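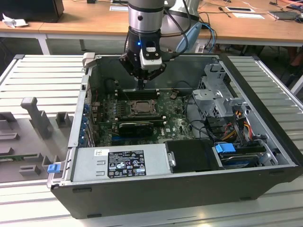
Likalon Scrum Sled

Kumberg Athletic Equipment
Category: Rugby / Scrum and Contact

Overview

The Likalon Scrum Sled is a field training machine for front row, front five and full pack work. It is intended for high school, college and adult club programs that train on natural grass or on synthetic turf approved by the owner of the field. The sled is built at the Kumberg works in Danville and is supplied with pads, skids, ballast trays and the standard tool kit.

The current model replaces the earlier Likalon trainer. The pad mounts have been redesigned, the skids can be removed without turning the sled over, and the coach's platform has moved to the rear crossmember. Owners of the earlier trainer should note that its pads do not fit the current mounts. An adapter plate is offered under Parts and Accessories.

Construction

The main frame is welded steel tube, galvanized after welding and then powder coated. Standard colors are dark green and black. Other colors may be ordered at additional cost and will extend the delivery time.

Shoulder pads are closed-cell foam over a molded backing, with a sewn vinyl cover closed by a zipper on the lower side. Covers may be removed for washing. The pads are carried on sprung arms that allow a limited amount of travel at engagement. Spring tension is set with a single adjusting nut on each arm and should be the same across the front row.

The pad beam may be set at any of 7 heights. The lowest setting is suitable for younger players and for low body position drills. The beam is held by two locking pins, and both must be fully seated before any player makes contact with the sled.

Specifications

Weight, sled only: 500 lb
Rated push load: 3,000 lb
Pad height settings: 7
Finish: galvanized, powder coated
Pad covers: vinyl, removable
Ballast: sandbags or standard weight plates (not supplied)
Transport: detachable wheels and tow bar

The rated push load applies to a straight, level push on a dry surface. It does not apply to wheeling, lifting or side loading. The sled is not designed for lineout or tackle practice and should not be used as an anchor for resistance bands or tow ropes.

Configurations

Front Row. Supplied with pads for three players and without the coach's platform. This version is the usual choice for programs with limited storage.

Front Five. Adds the rear platform and the larger ballast trays. Extended skids are included.

Full Pack. Adds the reinforced crossmember and a second set of trays. Programs that train adult forwards at full strength should order this version.

A Front Row sled may be upgraded to Front Five in the field. The upgrade to Full Pack requires welding and must be carried out in Danville. Freight in both directions is charged to the owner.
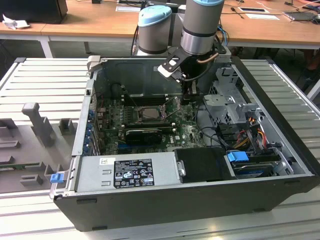
Desktop tower on its side, with the processor socket and memory slots exposed.

Hadgu Load Display

The Hadgu Load Display is an optional attachment for the Front Five and Full Pack configurations. It measures the force applied at each pad arm and shows the result on a weatherproof panel facing the coach. The panel reports peak force, sustained force and the difference between the left and right sides of the front row.

Readings are stored by session and may be copied to a memory card. They are intended for comparison within one squad over the course of a season. Readings taken on different fields, or with different amounts of ballast, should not be compared with one another.

The display runs on a rechargeable battery, with a charge lasting roughly 5 hours in continuous use. The battery should be removed before the sled is stored for the off-season. Calibration is checked before shipment. Recalibration is available from the Danville service department and is recommended each March, ahead of spring training.

Setup and Use

Place the sled on level ground, clear of goalposts, fences and irrigation covers. Remove the transport wheels. Load ballast evenly on both sides, starting with the trays closest to the pads. Set the beam height, seat the locking pins and check that each pad is tight on its mount.

Engagement should be directed by a qualified coach at all times. Players who have not used a scrum machine before should begin with body position work against a static sled and move to live engagement only when the coach is satisfied with their technique. No person may stand between the pads and the platform while players are pushing. The platform is rated for one adult.

Use of the sled should stop at once if a pin works loose, a pad turns on its mount or a spring arm fails to return.

Care and Storage

Rinse mud from the skids and pad mounts after use. Wash covers by hand with mild soap and let them dry fully before they are put back on. Do not use solvent cleaners or a pressure washer on the pads or on the load display.

Grease the beam slides monthly during the season. Inspect all welds before the first session of the year, and again after the sled has been towed any distance. The sled may be kept outdoors under the fitted cover. Pads should be stored indoors.

Parts and Accessories

Replacement shoulder pad
Pad cover, single or full set
Skid set, grass
Skid set, turf
Locking pin with lanyard
Adapter plate for earlier Likalon pads
Fitted weather cover
Hadgu Load Display, with battery and charger

Warranty

The frame is covered for 5 years against defects in material and workmanship. Pads, covers, springs and skids are treated as wear items and are covered for one season. The warranty is void if the frame has been cut, drilled or welded by any party other than Kumberg.

Ordering and Delivery

Sleds are built to order. Schools and athletic departments may submit a purchase order. Clubs and individual buyers are asked to pay a deposit when the order is confirmed. Orders received by 14th January will be scheduled for delivery before the start of the spring season.

Delivery is by flatbed truck to a street address with hard standing. The receiving party must provide a forklift or enough people to unload the sled safely. Any damage should be noted on the freight bill before the driver leaves.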